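The Apartment That Exists Only on a Server
Comparing two grippers, three cameras and a pair of controllers before buying any of them

By the time the Ratar group orders a piece of hardware, it has usually been running for weeks. The group builds a mobile household robot, a wheeled base with one arm, and its parts budget allows for one gripper and one camera set this year. So the choosing is done in simulation, in a furnished apartment with a hallway, a bathroom and a living area.

The bathroom is the room the engineers argue over. It is small, and a robot that turns too wide in there has nowhere to go. White porcelain is also hard on depth cameras, and small things tend to get left on top of the tank.

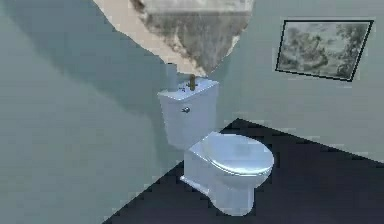
Two grippers made the short list. The Portela has two flat parallel fingers and opens wide. The Favari has three curved fingers that close around whatever is between them. Each was given 1000 simulated grasps on household objects, from bottles to door levers. The Portela was quicker on anything with straight sides. The Favari held on better when the camera's guess at an object's position was wrong by 15 millimeters, which happens a lot when the base has just stopped rolling.

The February runs used a single camera at chest height. That was dropped early. It did well in open rooms and badly near furniture, where the robot's own arm blocked the view. A second camera at the wrist fixed most of that, and a third, low on the base, helps it see thresholds and table legs.

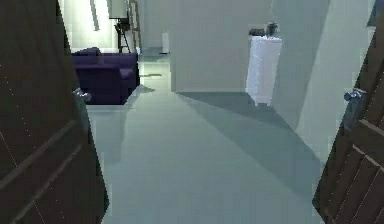 Doors are where the controllers come apart. The first one, written in-house, plans the whole move before the wheels turn. The second, from Mustent, replans as it goes. Passing between two open doors with lever handles sticking out from both of them, the in-house planner kept its distance and took its time. The Mustent controller went through faster but clipped a handle on some runs, mostly when the arm was carried out to one side. The team tried 200 passes with the arm tucked and the contact stopped. Tucking the arm costs a few seconds at every doorway, and one engineer still thinks that is too much.

Then there is the matter of getting close to things. A wrist camera that works nicely at arm's length may see almost nothing useful when the robot comes around a corner with a blank wall filling half its view. The team ran the same corner 70 times with each camera set. The wide lens lost some detail on small objects but found the furniture again sooner, and it let the controller keep moving.

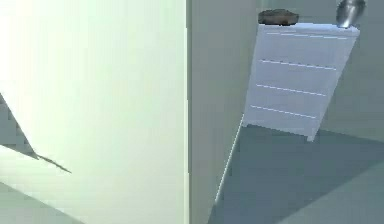

Drawers are next on the list, and they may settle the gripper question. Fronts with a proper pull suit the Portela. Fronts without one need a fingertip in the gap, and neither gripper has managed that well so far. A thinner fingertip for the Portela has been drawn up and will go into the simulator before anyone machines it.

The order has to be placed after the next review, on Wed 14 May. As things stand the group is leaning toward the Favari with the wide wrist lens and the Mustent controller — arm tucked at every door.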